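Vaddale women reach regional handball final after extra time

The women's handball team of Vaddale is in the regional final for the first time in the history of the club. They won the semifinal against Cuypers 30-28 on Saturday's old home floor, the small hall behind the school, in front of 414 spectators.

The match was very close from the beginning. Cuypers had the better first half and went to the break with a lead of two goals. Vaddale changed its defense after the pause and goalkeeper Sanne Desmet stopped several shots from short distance. In the last minute Aoi Higuchi equalized from a penalty throw, and the game went to extra time.

"I did not look at the goalkeeper, only at the corner," Higuchi told us afterward. "My legs were very heavy already."

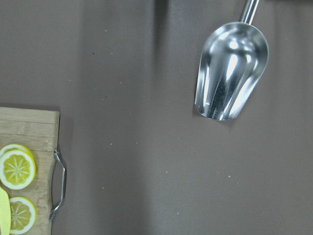
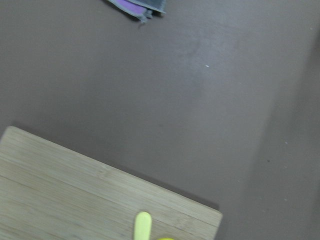 Can fans still get tickets for the final?
Tickets go on sale next week at the club desk, and members can buy first. Each member may take a maximum of 2. The rest goes to the general public the day after, at the same desk, from six in the evening.

Coach Nathalie Aerts gave a lot of credit to the younger players, who had to play more than planned. Captain Ans Meijer hurt her ankle in the first half and did not come back. The club will know more after the medical check, but Aerts did not want to make a prediction about the final.

"Ans is important for us, also when she sits on the bench," she said. "I prefer to wait for the doctor."

The opponent in the final is Plestatis, who won the other semifinal without much trouble. The two teams met in January, and Plestatis was then stronger by five goals. Siebe Dekker, who trains the goalkeepers at Vaddale, has already watched that match again — two times, he said, and the second time was not more pleasant.

The club plans a bus for supporters with over 70 seats. Names can be given at the bar after training.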